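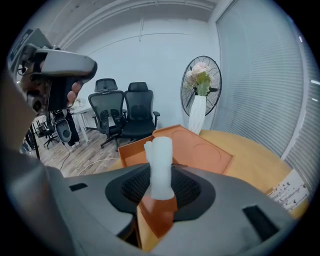 ## 4. Equipment and Budget

I'm going to spend more space on money than most papers do, mostly so that the next group can skip some of our emails. When I first went looking for numbers, I found plenty of papers with a lovely table of success rates and one line saying the hardware was "low cost." Low cost compared to what? We had a small room, a small grant line and a plan for the Zuda project that had been written before any of us had asked for a quote.

### 4.1 How we split the list

The original equipment list had a single entry for grippers, and it was wrong in a boring way: it priced the device and left out everything the device uses up. Cuiping Song rewrote the list with me in April, and we ended up with two columns. One was for things you buy once (bodies, mounts, a desk, chairs). The other was for things you'll keep buying for as long as people are squeezing objects all day, like finger pads, cables and tape. I'd do it this way again even for a tiny project. The university's form only has one column, so we kept our own sheet next to it and copied the totals over, a bit clumsy but fine.

We also argued for a while about whether furniture belonged in the paper's budget at all. I wanted it in. Tables decide how high your objects sit and how far a person has to bend, and a chair somebody can sit in between runs changes how long they're willing to keep working. Cuiping thought reviewers would laugh at us for it (they may still!). We compromised and listed furniture on its own line, which you can remove if you already own a usable room.

### 4.2 Hand-held grippers

We asked two suppliers for quotes. Vumard came in at $1,304 for each gripper, with the housing, the jaw mechanism and the first set of pads included. Hindimero came in at $784, but that was for the housing and mechanism only, and you assembled it yourself. On paper the second one looks like an easy win. I was all ready to order it, and then we sat down and wrote out what we'd need on top of it, and the gap got a lot smaller. Pads were extra. The mounting hardware for a camera was extra. Shipping was quoted per box and not per order, so splitting the order to get some of it early would have cost us twice.

In the end we bought from both. The assembled ones went to whoever was collecting most often, and the kits went to the students who liked taking things apart anyway. If you do this, please label everything on the first day. The two models take different screws, and ours spent a few weeks in the same drawer.

The quote we based the order on was dated Nov 18, 2018 and was good for a month, and our purchasing office needed nearly all of that month. So my advice on timing is to get the internal paperwork moving with an old quote and swap in the fresh one at the end. Our office was perfectly happy with that once I asked, and I wish I'd asked sooner.

### 4.3 Pads, and the things that share a room with them 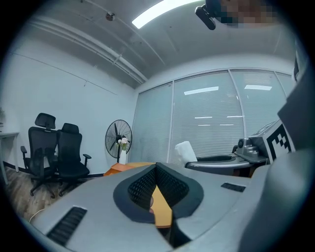 Finger pads were the line I got most wrong. I'd put them down as a one-time purchase, and they ate more than $500 of the consumables column before we stopped and made a proper plan. We don't think of a pad as one item anymore, either. The surface and the backing should be priced separately if the supplier will let you, and the choice of surface is a real budget decision: the black V-shaped pad in Figure 3 has a diamond-textured mesh on its inner faces, so when we ask for a quote on that style we ask about the mesh as its own line. The smooth kind is simpler to order and simpler to wipe down. We keep both in stock and write down which one was fitted for each run, and that record has turned out to be as handy for purchasing as it is for analysis, as it tells us what we're going through.

**Figure 3.** Working area during collection, seen from a hand-held gripper fitted with black padded fingers.

The rest of the room took some planning too, and most of it was cheap. We got the side tables second-hand through the Jiang surplus store, along with the office chairs, and that saved the furniture line from being embarrassing. I'd suggest buying tables before you buy objects to put on them. We did it backward and owned a box of trays and dishes that we had to try out on the floor. Trays are worth paying a little more for if they have a raised rim, especially when new people are learning to hold the gripper level.

Window blinds were not in the plan, and they should've been. Our collection views take in a lot of the room, and a big window with nothing over it makes one part of the day look very different from another. Some groups will want that variety. We wanted to be able to choose, so blinds went on the list and the overhead lights stayed on. If you're in a rented room, ask who pays for window coverings, as I ended up in a surprisingly long thread about it with our building office and finally just asked for a small transfer from the repair line.

Decorations are a funny item to defend in a grant report. I put down a vase and some artificial flowers as "background objects" and got a polite note back asking what those were. The answer is that people's homes and offices are full of stuff, and we'd like the data to have some stuff in it. Artificial flowers hold up for the whole project and don't need watering on the weekend. They cost next to nothing. I'd still list them, if only so the person after you knows where they came from and doesn't throw them out.

### 4.4 Cables and power

Cables deserve their own line. I say this as someone who lumped them in with "miscellaneous" and then kept borrowing from other people's miscellaneous. You want longer ones than you think, and you want them all the same color so you can tell yours from the building's. Put floor covers in the first order, before the fun parts. A loose cable across a walkway is a small thing until somebody is backing up with a gripper in one hand and their attention on the jaws.

For power, we first priced a separate circuit, and the estimate was more than I was comfortable defending. We dropped it and wrote a charging schedule for the portable gear. It's a sheet of paper on the wall and people mostly follow it.

### 4.5 Spares

We planned for 3 spare grippers and I'd argue for keeping that line no matter what else gets cut. A spare isn't wasted money sitting in a cupboard. It's what lets you send a unit back under warranty without losing the week, and with Vumard the return has to include the whole device, so you really can't just mail them the broken jaw. Hindimero will ship single parts, and for the kits we keep a bag of springs and fasteners instead of a full unit.

One more thing on spares: decide early who's allowed to use them. We had a stretch where every spare was out in daily use because they were newer and felt nicer, and then of course we had no spares. Cuiping now keeps them on a separate shelf with a sign-out sheet. I complained about the sheet for a week or so and then I needed one of the grippers on it.

### 4.6 What I'd change in the next budget

I'd move money from the device line into consumables, a good bit of it. I'd ask every supplier for a price on replacement pads in the very first email, before getting attached to a model, and I'd ask for the lead time too. I'd also write the furniture and lighting into the proposal from the start, in plain words, and let a reviewer strike them if they want to. And I'd leave a gap in the schedule between delivery and the first real session. We had none, so our earliest runs were partly us learning which way the mounts go on, and we left those runs out of the results in Section 5.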